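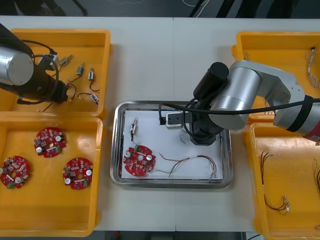

Search this guide Enter a part or step Go

Section 4. Laying out your parts before you build

Last updated May 24, 2020

I know, you want to get to the screwdriver. I did too, the first time I put a Wuna together, and I spent half that evening on my knees looking for a switch. So give me ten minutes on the layout first – the rest of the build goes a lot faster for it.

You'll want a clear table, four plastic bins (mine are yellow, any color is fine) and a steel tray with a raised rim. The tray goes in the middle, with two bins on the left and two on the right. A sheet of plain white paper lines the tray. Small screws show up beautifully on it, and you can scribble notes next to a part if you get called away.

1. Wipe the table down and let it dry all the way.

2. Set out the bins and the tray. Leave enough room between them to get your fingers under the rims.

3. Put the micro switches in the upper left bin. They come with their short wires already attached. Lay them in one at a time and don't dump the bag, or you'll be picking knots out of black wire (ask Barry Inskip how his Sunday project went. Well, maybe don't).

4. Put the round red boards in the lower left bin, flat, with the green terminal block facing up. Hold them by the rim or by the center hole.

CAUTION: Please don't stack the boards! The capacitors stand up off the surface and they will bend if another board sits on them. Touch something grounded before you reach into the bin, too.

5. Move one switch and one board to the tray. That's your working pair. Switch toward the top of the paper, board below it.

6. Check the number on the bag your board came in. If it says 705, carry on to Section 5. If it says 217, you have the older Urneck board, and you should read the wiring note at the end of Section 6 before you connect anything.

7. Look over the switch wire from end to end. A gentle curl is fine. A hard kink or a nick in the black covering means that switch goes back in its bag, and you write to us for another one.

NOTE: The right-hand bins are for whatever you've finished with. I use the upper one for twisted wires and the lower one for wire harnesses, so they don't mix with the left side. Emília Kadlec does hers the other way around and builds faster than I do, so suit yourself.

NOTE: Change the paper when it gets grubby. Bits of clipped wire love to hide in the creases and then stick to the back of a board.

If you need to stop partway, put the working pair back in the left bins and cover them with a clean cloth. Replacement switches are order code 2054, and Natália Malý at the parts desk can help if your kit came up short.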